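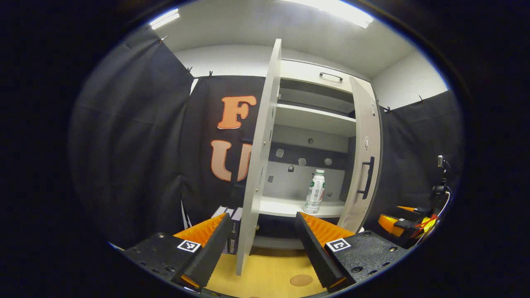 Okay, can everyone hear me at the back? Good. I've got ten slides and a bad habit of talking past the end, so somebody wave at me when it gets silly.

My name's Bronisława Zawadzka, I look after storage and supplies, and I'm going to talk to you about cupboards. I know! You came in from a September morning for this. But I love a cupboard, and I think by coffee I can get you to at least like one.

(pause, let them groan)

So, how I got into this. When I started at Gadov we had 2,409 items on the supplies list. I printed it out once and it went down the hallway. Cleaning stuff, tape, batteries, labels for the label maker, a second label maker. And if you asked three people where the surface cleaner lived you got three different answers, all of them very confident.

What we did first was a mistake, so I'll tell you about it. We bought more boxes. Lovely boxes, with lids. Everything went into the boxes and then you couldn't see a thing, and people ordered more of what we already had. We spent 3,000 on duplicates that year (I had to stand up in a budget meeting and say that number out loud, and I still go a bit warm thinking about it).

(next slide) 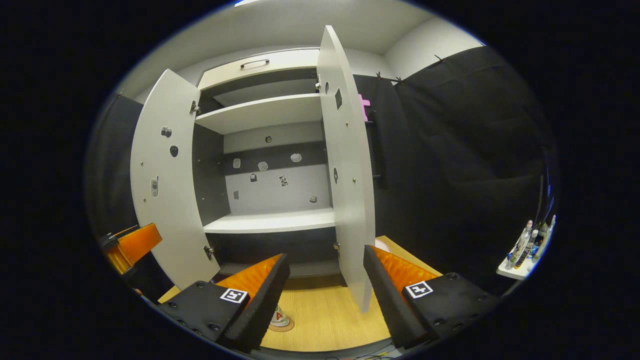 Gadov Storage and Supplies Cabinet

I want to stay on the white cabinet for a bit. Two doors, a drawer up top, a couple of shelves. Very plain, and I like that about it. Open both doors all the way and you get the whole width of the shelf in one look. My old cabinet at Kołodziej Street had sliding doors, so half of it was always hiding from you, and I swear the thing you wanted moved over to the other side while you were reaching for it.

The drawer is for small stuff only. Pens, scissors, the spare key on its string. Once a bottle goes in there on its side you've lost the drawer, trust me.

Then the shelves. My rule is one kind of thing per shelf, label facing out, and leave a gap. People hate the gap! They see space and they want to fill it. But the gap is where your hand goes. If you have to take out four things to reach the fifth, the fourth one never goes back where it was.

And the bottom, the dark part down by the floor. Go easy on what you put there. I got down on my knees with a flashlight in ours and found a box of Borkedo wipes so old the lid had gone yellow. Heavy things you only need now and then, fine. Everyday things, no, please, think of my knees.

(ask: who has a cupboard they're scared of? wait for hands)

Right, so here's the homework. Pick one cupboard, the smallest you've got. Take everything out, wipe the shelves, and put back only what you used in the last month. It took us nine minutes when we tried it with the Pledow office, and that included an argument about glue sticks.

(if there's time, tell the glue stick story. If not, skip to questions)

Sign-up sheet for the cupboard swap is by the coffee. Bring a marker, mine keep walking off.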